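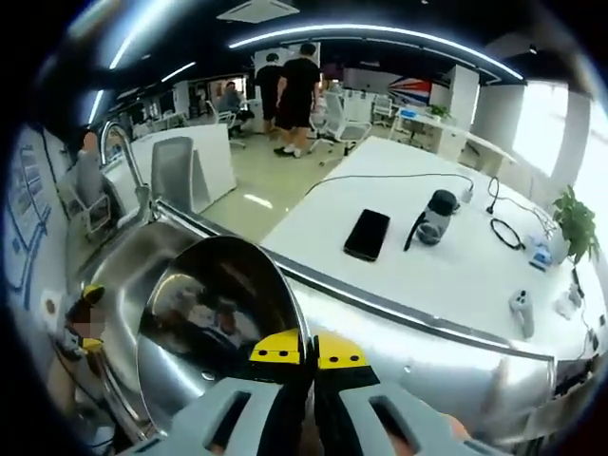 3.2 Collecting the ladle examples

Papers > Windier > Section 3
Abstract Setup Data Results References

Figure 2. The hand-held gripper at the sink, with the ladle bowl just above the yellow fingertip pads.

We gathered all our examples by hand, with the gripper you see in Figure 2, and I'll admit I was the one who wanted a ladle. Spoons got boring fast! A ladle has a deep, shiny bowl that throws back bits of whatever is near it, and our older model, Vendska, did badly on shiny things (see Section 2), so I figured we should feed the new one plenty of them.

We ended up with 1,448 examples over 26 sessions. Each session had one person on the gripper, and we swapped people between sessions so the model wouldn't just pick up my habits – I tend to come in low and from the left. I asked everyone to move at the speed they'd use at home, which of course meant seven different speeds, and we kept them all.

We didn't tidy up for this. The sink sits next to a long white table in our office, and the phone, the water bottle and the cables stayed where they were, with coworkers in the background too. The Swanepoel set, which we compare against in Section 4, was shot on a bare bench, and I wanted ours to look more like a normal day.

I held back 200 examples for testing before any training began. The rest went into Zisinis as they were, with no cropping and no color fixes.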